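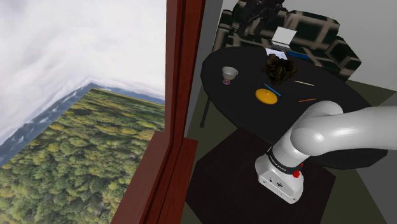 The fault with the table-tidying job took up most of the meeting, and we got a lot further than anyone expected. It first showed in August, when the arm in the simulated Lekota room began closing on nothing and carrying on as if it had hold of something. The thin items are the worst by a long way. With the light-blue pen and the orange pencil lying on the round black table, the planner is aiming at things that barely stand up from a glossy top, and a small height error is enough to miss them.

Sosa logs: 2,521 runs checked. In 400 of them the arm reported a grasp with the fingers fully shut. The Enddale group traced this to the grip check, which reads the finger position 13 milliseconds too early. Lovely bit of detective work, and the meeting said so!

Safety: in one run the arm failed to stop at the table edge after a false grasp. Only a simulated arm so far, but the same code is due to go on the real one at Enddale. Agreed that it does not go on until the stop has been fixed and tested. The speed limit on the real arm stays at 40 per cent until then.

Zenico build: the new grip check is ready to try. Great excitement about this one. It will be run on the same table layout first, then with the items moved.

Actions
Enddale: fix the stop and rerun the failed case.
Zenico: send out the build with notes.
Sosa: keep all logs from the false grasps.

Next meeting: when the reruns are in. Table height settings held over.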